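Resturside Allotments and Gardens Society
Minutes of the spring meeting, 28 April 2021

Present: Mutua Tanui (chair), Marisa Benedetti (minutes), Aldo Caputo, Graziella Barbieri, and members from both ends of the site. Apologies from Gaetano Fiore, who sent his seed potato notes in by email (four pages, with drawings!) and they were read out under item 4.

1. Minutes of the last meeting

Agreed as a true record, with one correction. The plot with the collapsed cold frame was plot 7 and the minutes had it as plot 17. Sorry to plot 17, who had been getting offers of spare glass ever since December.

2. Matters arising

The water is back on at the top taps. The lower trough fills slowly but it does fill, and Aldo thinks the ballcock will see us through to autumn if it is left alone. Please do leave it alone.

The hedge on the lane side was cut before nesting began and looks wonderful. Graziella has already seen long-tailed tits going in and out of the thick part by the gate. No more cutting there until September, not even a tidy.

The lock on the tool shed has been changed. Keys from Mutua. Old keys can go in the scrap tin.

3. Shared compost bays

This took up a good part of the evening and everybody had something to say, which was great. Two new bays have been built from the pallets that came with the Welteo delivery, and the oldest bay is ready to be dug out. Mutua brought a bucket of it along and it went round the room. Dark, crumbly, smells like a wood after rain. Several people who had said last year that the shared heap would never come to anything asked very nicely how much they could have.

Agreed: two barrowloads per plot to start with, first come first served, and whatever is left after a fortnight is open to all. Cooked food still may not go in, nor bread, nor bindweed roots. Bindweed goes in the covered drum with water until it is well and truly dead.

Marisa asked about cardboard. Yes please, as much as you like, but take the tape off and tear it up. Whole boxes dry out in the middle and then they just sit there.
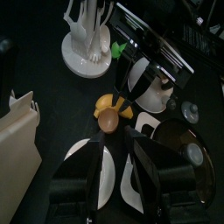
Aldo would like people to turn the middle bay whenever they pass with a fork and ten minutes to spare. He turned it himself on his last visit and said it was steaming. A turning sheet will be pinned up inside the shed so that it doesn't get done by the same people every time.

4. Potato trial

Such a good response to this. The plan is for plots to grow the same two varieties side by side, one early and one maincrop, and write down what happens. Gaetano has done the hard work of sorting and chitting, and the trays in his porch are full. The early one is Jemal, with short stubby shoots, and he says it is the keenest thing he has ever grown. The maincrop is Flukilska, slower to get going, and he asks people not to give up on it in May when there is nothing showing.

From Gaetano's notes, as read out:

Plant the earlies a trowel's depth down, rose end up. Earth up as soon as the tops are a hand high, and again when they have caught up with you. If frost is forecast, throw fleece or newspaper over them before dusk and take it off after breakfast. Water properly once or twice a week when it is dry, and don't bother with a sprinkle every evening. Write down the planting date straight away, you will not remember it.

There was a lively talk about whether to plant through cardboard, under straw or in an ordinary trench. Graziella has grown hers under straw for years and says they come up so clean you hardly need to wash them. Aldo is a trench man and always will be. It was agreed that people may use whichever method they like provided they say so on the record card, and that this would make the results far more interesting. Slug damage to be noted too. The straw growers looked a little uneasy at this point.

Mutua to print the cards. Weighing to be done on the shed scales, with the soil brushed off first.

5. Money

The balance stands at £480 after the water bill. Nearly all the plot rents are in. Marisa proposed spending a little on a second wheelbarrow, the present one having a wheel that screams, and this was seconded by most of the room at once. Aldo will look for a good used one before we buy new, and he will oil the old one meanwhile.

Graziella asked if we could also afford a few bare-root fruit trees for the rough strip next winter. Everyone liked this very much. She has her eye on a plum, a damson and a cooking apple. To come back to the autumn meeting with prices, and with a decision on who prunes.

6. Harvest supper

We are going ahead! Outdoors if the rules and the weather allow, with tables down the main path and everyone bringing a dish made mostly from their own plot. Graziella will make her bean soup in quantity. Mutua has offered flatbreads and a big pan of greens. Marisa will do the list so that we don't end up with courgettes in every bowl, although last time's courgette cake was very good and she hopes to see it again.

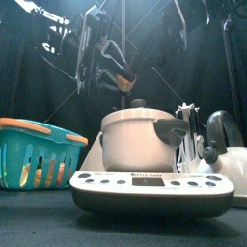 Trial potatoes will be boiled and served plain with butter, the two kinds kept apart, and people can vote for their favourite with a dried bean in a jar. Aldo wondered if salt should be allowed. After some discussion, yes, but on the table and not in the water.

Please bring your own plate, fork and mug. Chairs too if you have them. Jam and chutney swap at the far end, jars clearly labelled with what is in them and the month it was made.

7. Any other business

The pond has newts. Much excitement. Children are welcome to look, with a grown-up, and nets are to stay at home.

Spare tomato plants are on the bench by the gate, help yourself. The ones in yoghurt pots are yellow cherry types and the rest have lost their labels.

A reminder that bonfires are not allowed until the autumn.

Somebody left a blue flask behind the water butt. It is in the shed on the shelf with the string.

Next meeting to be fixed once the potatoes are up. Mutua will put a note on the gate.

Actions
Mutua: record cards, keys, note on gate
Aldo: wheelbarrow, turning sheet
Graziella: fruit tree prices, soup
Marisa: supper list
Gaetano: potato trays to the shed, and our thanks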